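Teaching Cloth Handling by Demonstration
Final report, robotics project course
Team: Hòa Lã, Perihan Kahraman, Iñaki Iglesias
Advisor: Hildegard Kramer

2. Collecting the demonstrations

Our first plan was to drive the arm by remote control and record its joint positions. We tried this in February with the lab's Verkex arm. It worked for blocks and cups, but cloth was very slow. The operator could not feel when the fabric was slipping, and one fold took close to 19 minutes.

We changed to hand-held grippers. The person doing the task holds a gripper in each hand, and a camera on the gripper records what the fingers see. No robot is needed at this stage, so the work can be done in an ordinary bedroom. We chose dark clothes on a bed as the main task because they are hard to pick out from their own folds.
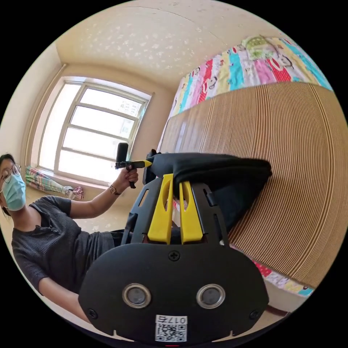
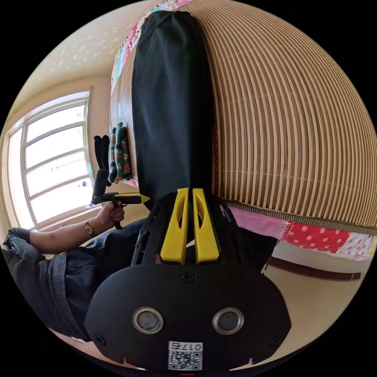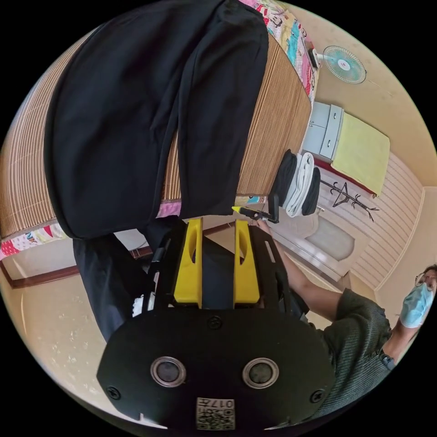 Figure 3. Views from a gripper camera during the clothing task. The yellow fingers are holding black fabric in the first and third views. In the second, a black cloth lies along the mat.

The wide lens bends straight lines near the rim, but it keeps the other gripper in view for much of the task. We needed this to work out how far apart the two hands were.

3. Problems

We aimed for 100 demonstrations and kept 60. Most of the rejected ones had lost tracking. Black fabric against the black gripper body gave poor edges, and strong window light made this worse. Parvaneh Hassanpour from the Llorente lab suggested locking the exposure before each recording, and we did this for the second half of the set.

People also moved faster than the arm can. We slowed the recordings by a factor of 2 before training.

4. Next steps

The model has only been run in simulation so far. Iñaki is writing the code that sends its output to the arm. We would also like to record lighter clothes and compare the tracking loss.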